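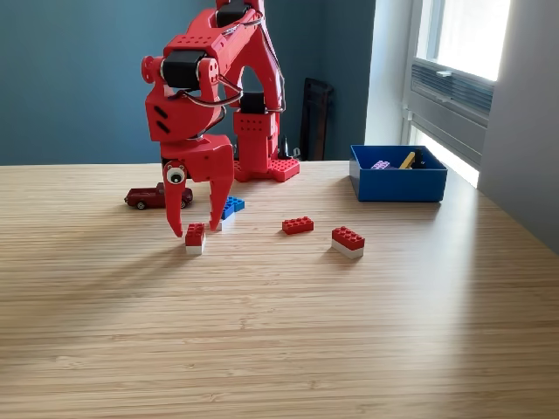 I started Dodico because I was fed up with watching people try to explain a simple job to a robot by typing. Picking something up and putting it somewhere else is a thing you learn with your hands, so it always seemed daft to me that you'd have to write three pages of code for it. At Dodico you teach by doing. You steer the arm through the job, it records what you did, and after enough goes you let it try on its own. Most of our beginners start with toy bricks on a wooden table, and most of them want to go straight for a stack. I usually nudge them towards a flat red brick lying by itself instead, with nothing underneath and plenty of bare table around it (the googly eye on the gripper finger seems to help with nerves, by the way!).

I'm Flurina Zwahlen, and I run the place. I used to teach design and technology, then spent a long stretch at a packaging firm called Drosenell, where I was the person who got phoned when a machine dropped things. I liked the machines. I liked the people who worked beside them even more, and they knew so much about how a box wants to be held! None of that knowledge ever got anywhere near the software. That bothered me for years and in the end I rented a room and bought a 3D printer.

Who else is here

Florian Plattner builds and mends our arms. He prints the links in red because the first spool he bought was red, and by the time it ran out we'd all got used to it. If you've snapped a finger off a gripper, go and find Florian, he keeps spares in a drawer and he won't tell you off.

Svenja Leitner looks after the learning side, meaning the bit that turns your recordings into something the arm can do by itself. She teaches the second half of every course. She's very patient and very strict about deleting bad recordings, and you'll hear her say "would you want it to copy that?" quite a lot.

Čestmír Štefanec joined us in August. He does school visits and looks after the remote sessions, where you sit at home with a small control arm and drive one of ours over the internet. He's the one to write to if your connection is poor, he's got all sorts of tricks for it.

What a course is like

We keep groups small and you'll be driving an arm in the first half hour. To begin with you just move it about. Up, down, open, close. It feels clumsy and your wrist will want to do things the arm can't, so give it time. Then we put a brick out and you go and get it. Then you do it again, and again, with the brick in a slightly different spot each time, turned a bit, nearer the edge, next to something else.

People find this part dull for ten minutes and then oddly relaxing. You start noticing your own habits. I always come in from the left, for instance, and a robot I've taught will come in from the left as well, even when it's a silly way to go. Svenja can tell which of us trained an arm just from watching it reach.

A short beginners' task needs 26 good demonstrations in our course. If you fumble one, throw it out and do another. Slow and steady is fine. What we don't want is dithering, where you hover over the brick trying to make up your mind, because the arm will learn to hover too and then you'll be sat there watching it think about nothing.

After that comes the bit everyone's been waiting for. You take your hands off and press go. It might pick the brick up. It might close its fingers on thin air with great confidence. Both are useful, and we'll sit down with you and look at which positions you never showed it.

By hand or by remote?

We teach both. Guiding by hand means you hold the arm itself and move it through the job, and it's lovely for getting a feel for the joints, though your hand does get in the way of the camera. Remote control means you move one arm and a second one copies you. I prefer remote for nearly everything these days. Florian disagrees and will tell you so over coffee.

The workshop

You'll find us upstairs in the old Frei building, room 509. There's a lift. The rooms are bright, a bit too bright on sunny afternoons, and if you've recorded all your demonstrations in the morning you may find your arm gets confused after lunch when the shadows have moved across the table. We leave the blinds alone on purpose during the second course so that you can see this happen and fix it with a few more recordings.

Our long course is run together with Wostard, who teach evening classes across town and lend us their big room for the final session. Cyrill Koller is our contact there and handles all the bookings for it, so please ask him about places and not me, I only get the dates wrong.

Who comes along

All sorts. We've had joiners, a retired dentist with the steadiest hands I've ever seen, teenagers, two sisters who run a bakery, and plenty of people who work with machines and want to know what's coming. You don't need to know any programming. If you do, Svenja has harder things for you to try. Under-14s are welcome with a grown-up, who usually ends up wanting a turn.

If you'd like to see an arm before you sign up, just drop in when the door's open. Bring something small you'd like it to pick up. Nothing breakable, please, at least on your first visit.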